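Der Hallenplan
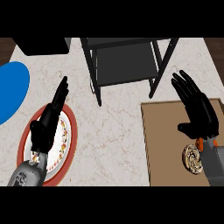 Steinar Laxdal meinte, man könne die Dienstagsgruppe ohne Weiteres auf den Freitag legen, freitags stehe die Halle ab fünf sowieso leer, und wer wirklich turnen wolle, der komme auch am Freitag. Er sagte das am Telefon, und im Hintergrund lief bei ihm ein Wasserhahn.

Marlies schrieb »Freitag?« auf die Rückseite der Stromrechnung und legte auf. Sie hatte den neuen Plan bis zum Abend versprochen. Der alte galt noch bis Monatsende, danach brauchte die Schule die Halle am Dienstag selbst. Der Brief vom Amt war vier Zeilen lang gewesen. Sie hatte ihn zweimal gelesen und dann in die Mappe mit den Versicherungssachen gesteckt, wo er nicht hingehörte.

Der Verein hieß Flidaleo. Den Namen hatte ihr Vorgänger erfunden, und woher er ihn hatte, wusste keiner mehr genau. Es gab Kinderturnen, Trampolin, Judo und eine Tumblinggruppe. Die Tumblinggruppe machte den meisten Lärm und brauchte die lange Bahn. Die Bahn musste jedes Mal ausgerollt und wieder eingerollt werden, dafür brauchte man vier Leute oder drei kräftige.

Sie fing mit dem Judo an. Judo blieb am Mittwoch, daran war nicht zu rütteln, der Trainer fuhr dafür von weit her und hatte schon im Herbst gesagt, dass er keinen anderen Tag nehmen könne. Trampolin konnte auf den Montag, wenn die Kleinen eine halbe Stunde früher anfingen. Die Kleinen konnten eine halbe Stunde früher anfangen, wenn die Mütter mitmachten. Sie schrieb »Mütter« auf die Stromrechnung und unterstrich es.

Um halb elf rief sie bei den Eltern an, die sie für schwierig hielt. Die erste Mutter war sofort einverstanden. Die zweite fragte, ob es am Beitrag etwas ändere, und Marlies sagte nein. Die dritte ging nicht ans Telefon.

Dann kam Ruben aus dem Keller und fragte, ob sie wisse, wo die Rolle Klebeband sei, das breite. Er war sechzehn und turnte seit der ersten Klasse. Seit September trainierte er für den Doppelsalto, den er bisher nur in die Grube gesprungen hatte und noch nie auf die Matte.

»In der Halle«, sagte sie. »Im Geräteraum, im Kasten.«

»Da ist sie nicht.«

»Dann weiß ich es nicht.«

Er setzte sich zu ihr an den Tisch und drehte den Plan zu sich um. Mit dem Finger fuhr er die Spalten entlang, bis er bei Freitag war.

»Freitag geht nicht«, sagte er.

»Warum geht Freitag nicht?«

»Freitag hat Jelle Orchester. Und wenn Jelle nicht kommt, kommt sein Bruder auch nicht, und dann kriegen wir die Bahn nicht ausgerollt.«

Daran hatte sie nicht gedacht. Sie radierte. Das Papier war an der Stelle schon dünn, weil sie den Freitag an diesem Vormittag zum dritten Mal änderte.

»Und Samstag?«, fragte Ruben.

Samstags waren Wettkämpfe, jedenfalls im Frühjahr. Im März ging es nach Kelten, das waren mit dem Bus 80 Kilometer, und im April kam der Pokal in Fonen, bei dem sie letztes Mal Vierte geworden waren. Der Bus kostete 1120 Euro für beide Fahrten zusammen. Marlies hatte das Angebot schon bestätigt und danach eine Nacht schlecht geschlafen. An den anderen Samstagen war die Halle frei, aber am Samstagvormittag kam niemand über vierzehn aus dem Bett.

»Ich schon«, sagte Ruben.

»Du schon.«

Sie schrieb den Samstag trotzdem hin, mit Bleistift, von zehn bis zwölf. Es sah nicht schlecht aus. Der Freitag war wieder leer, und sie schob die Erwachsenen hinein, die bisher am Donnerstag nach den Kindern turnten und sich jede Woche darüber beschwerten, dass die Halle nach Kindern roch.

Am Nachmittag fuhr sie selbst hin, um die Länge der Wand neben der Grube zu messen. Das hatte mit dem Plan nichts zu tun. Die Firma Vallejo wollte die Maße für die neuen Wandmatten haben und hatte schon zweimal gemahnt — freundlich, aber gemahnt. Sie schloss auf, machte nur das halbe Licht an und hielt das Maßband mit dem Fuß fest. Die Wand war länger, als sie gedacht hatte. Sie maß noch einmal von der anderen Seite und bekam dasselbe heraus.

Im Geräteraum sah sie in den Kasten. Das Klebeband lag nicht darin. Dafür fand sie einen einzelnen Handschuh, eine Tüte mit Magnesia und den Pokal vom vorletzten Jahr, dem der Deckel fehlte. Den Pokal stellte sie auf das Fensterbrett. Das Magnesia nahm sie mit.

Auf dem Heimweg hielt sie bei Laxdal. Er stand in der Einfahrt und räumte den Kofferraum aus.

»Freitag wird nichts«, sagte sie durch das Autofenster. »Samstag um zehn.«

»Samstag um zehn?« Er stellte eine Kiste ab. »Wer denkt sich so was aus?«

»Ruben.«

Laxdal überlegte. Er hatte früher selbst geturnt, Boden und Sprung, und es hieß, er sei einmal mit gebrochenem Zeh einen ganzen Wettkampf durchgegangen. Er redete nie davon. Mit den Großen arbeitete er ruhig und lange, und wenn einer stürzte, wartete er immer erst einen Moment, bevor er hinging.

»Dann muss ich meiner Frau das beibringen«, sagte er.

»Soll ich anrufen?«

»Um Gottes willen.«

Er nahm die Kiste wieder hoch. Obenauf lag eine breite Rolle Klebeband, und Marlies sah sie an und dann ihn.

»Die ist vom Verein«, sagte sie.

»Die bring ich am Dienstag mit. Ist ja noch Dienstag, nächste Woche?«

»Nächste Woche ist noch Dienstag.«

Zu Hause tippte sie alles ab. Ganz oben schrieb sie in großen Buchstaben, dass die Dienstagsgruppe ab Februar am Samstag trainiere, darunter kleiner, dass Judo NICHT betroffen sei. Sie ließ es so stehen und druckte 100 Stück, bis auf den letzten, der schief aus dem Drucker kam. Als sie fertig war, ging das Telefon. Es war die dritte Mutter, die zurückrief und wissen wollte, worum es gehe.

Marlies klemmte den Hörer an die Schulter und suchte den Montag heraus. Ruben nahm sich einen Zettel vom Stapel und las ihn im Stehen.

»Du hast Trampolin mit zwei l geschrieben«, sagte er.

Sie winkte ab und erklärte der Mutter die halbe Stunde.

Weitere Geschichten
Die lange Bahn
Vierte in Fonen
Umkleide zwei
Was der Busfahrer wollte
Magnesia
Ein Sonntag ohne Schlüssel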